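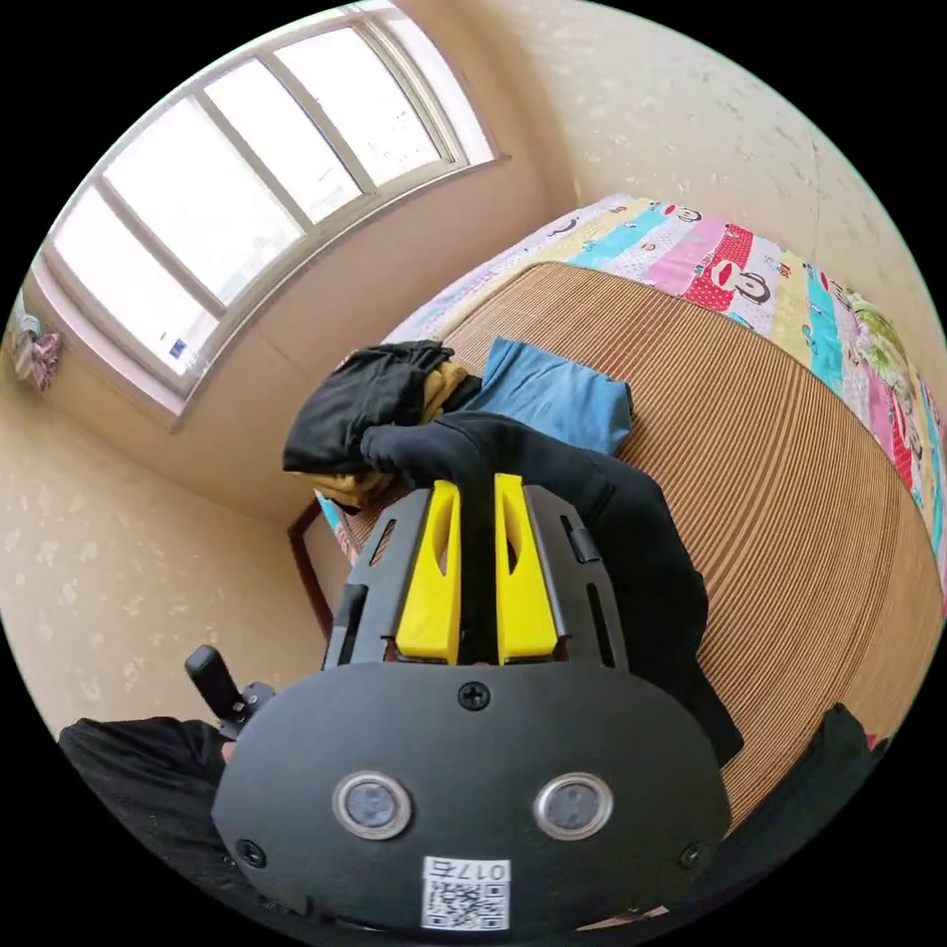
24 Mar 2026. Crossover episode, titles and graphics bench. Read the locked script for the Homov half again this morning. The Fetano crew don't reach Tredthorpe hospital until scene 27, so the shared title card can't go where we had it, before the first break. It now sits over the ambulance bay shot. Tried the card in white and then in pale blue, and both went weak over the night footage. Next try is a strong plain yellow on dark grey, the same sort of pairing as the gripper fingers against their slotted plate. Those two read clearly even at thumbnail size, and thumbnail size is where most people will meet this card.

Recap package. The current cut runs too long and spends most of itself on the custody plot, which viewers of the other show won't care about. Laiba Virk wants the lift argument kept whole. I'd trim it to the last two lines — she may be right that it makes no sense without the first one. Left both versions in the bin, marked Virk long and Virk short.

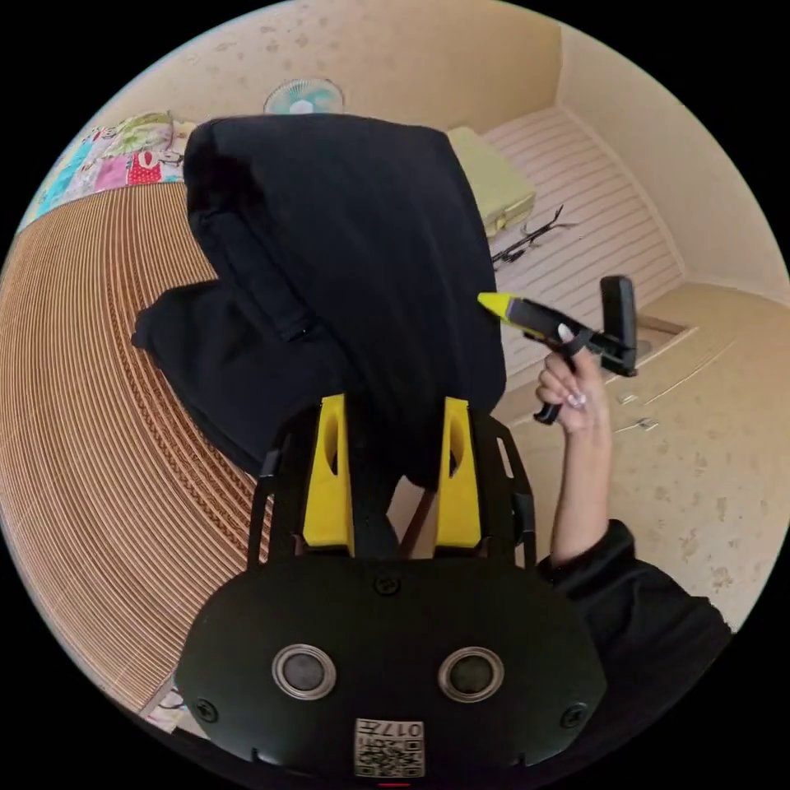
Her other note was on the phone screens. In episode 5 the sister's text arrives at 9.00 and in the new script she talks about it as a late-night message. Easiest fix is on our side: the insert shot gets a new clock reading, 22:40, and the picture edit stays as it is. Same font as before, one size up.

Continuity between the two shows:
Ward sign says 916 in theirs and 900 in ours. Use 916, it's been on screen more.
Their radio captions are italic, ours aren't. Going with italic for both halves.
Surname on the patient's wristband still to be checked with the script office.

Render of the bay shot failed once on the rain layer. Ran it again with the layer split in two and it came out clean. The trailer keeps the old card for now. If the August repeat goes ahead we'll need a version of the recap without the "next week" line, so I've kept that on its own track.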